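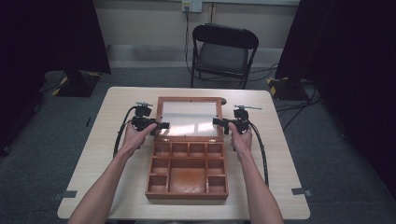 # Keeping records in case of a fraud or corruption complaint

Most complaints about bribery, kickbacks or misuse of office stall on paperwork. The tips below cover handling documents at home before an investigator or attorney asks for them. They are not legal advice.

**Originals**

- Do not write on, staple or highlight an original. Mark up a photocopy.
- Keep the envelope with the letter. A postmark can settle a dispute over dates.
- Remove rubber bands and metal paper clips before long storage. Rubber sticks to paper and clips rust.
- Store paper flat, in a closed container, away from the stove and the water heater. Basements are a poor choice.

**Receipts on thermal paper**

Thermal print fades with heat, light and contact with some plastics. Scan or photocopy each receipt within two days of getting it. Do not laminate - the heat turns the whole sheet black.

**Electronic messages**

1. Save the full message with its headers. A forwarded copy loses most of them.
2. Put one copy on a drive that stays unplugged.
3. Leave file names as they were and keep a separate index.
4. Turn off automatic deletion on the phone and on any linked tablet.

**The index**

A ruled notebook works. Give every item a number, the date received, who sent it and where it is stored. Leilani Nakamura, who kept the files in the Strickland paving contract case, numbered 907 items this way and used five column headings: number, date, source, location, copies made. Cross out errors with a single line so the original entry stays readable.

**Handing items over**

Ask for a signed receipt listing each item by number. Keep two copies of anything that leaves the house, stored at separate addresses. If a subpoena or preservation letter has arrived, stop all shredding, including routine household shredding, and call an attorney before moving anything.

Employer property is a separate matter. Do not take company files home to copy them without advice first.

Revised 27/12/2023. The section on thermal paper replaces the October version.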